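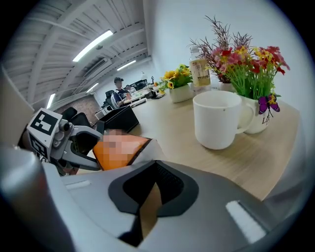

But why can't the flowers just go wherever there's room, one of last term's students wanted to know, and if they're fake, who is going to notice? It was the best question of the course and it came in the final ten minutes, so this year it goes first.

Drornerley Evening Program
Small Displays for Working Rooms
Handout 2: Artificial flowers, pots, and the tabletop

The short answer is that everyone notices, though most of them couldn't say what. A fake flower has no bad days to hide behind. Real ones get forgiven for drooping. Ours will hold exactly the pose we left them in until October and well beyond, so the pose had better be a decent one.

1. The container does half the talking

Last week we sorted containers by height. Tonight we sort them by how much they have to say. A plain white pot says nothing and will go with whatever you put in it. A pot with lettering says something every time you walk past. The one on our table says "Life," in cursive, which is a lot to take in before coffee. Give a worded pot the front spot or leave it in the cupboard. Half hidden behind a bottle, it becomes a puzzle.

White on white works well on a light wood-grain top, and it lets you mix shapes without much risk. A white mug standing near white pots looks like part of the set. Visitors may try to arrange it. People may also try to drink from the flower pot, if it happens to be mug-shaped. You have been warned.

2. Color

Red, pink and yellow in one bunch is cheerful and slightly loud. To calm it down, let the green show. Beginners strip the leaves off to make room for more blooms and end up with something like a bath hat. Keep the stems at different heights and bend them by hand, one at a time, starting from the bottom.

Sunflowers belong in their own pot. They don't share. A small square pot set well off to one side of the mixed bunch gives the yellow somewhere to repeat, and the eye goes back and forth between the two quite happily.

Dark reddish-brown twigs are the most useful thing you can buy for the money. Put them behind the bright flowers and the whole group gains a back row. Put them in front and you have a hedge.

3. The butterfly question

One. Purple is fine. Clip it where it might plausibly have landed, and resist the second one. The Brakton group last year got as far as a ladybug and a small felt bee, and the marks reflected this.

4. The table has other work to do

We are dressing rooms where people sit at computers, so the display has to live with mugs, bottles, trays and cables. Do not plan for a bare table, as you will never see it again. Plan for a clear plastic bottle arriving within the hour and leave a gap where it can stand without hiding anything.

Look at the light too. Fluorescent tubes overhead flatten pinks and are unkind to cheap yellow. Check your colors in the room itself – the shop's lighting was chosen by the shop. A plain white wall behind the flowers is a gift. Brick is handsome, but fine twigs tend to vanish against it.

5. Dusting

Soft brush, top down, every 3 weeks. Petals first, then leaves, then the pot. Cloth flowers should not be rinsed unless you want to know what color the dye was. Twigs shed when brushed, so take them outside.

For next time (Malik Room, usual hour)

Bring 2 containers, one plain and one with an opinion, and up to 3 kinds of artificial stem. Wire cutters are in the Jastari box, along with the tape. Please put them back in the Jastari box.

Written note on your arrangement, 100 words, due at the start of class. Say what you took out as well as what you left in.

Handout revised 31 August 2022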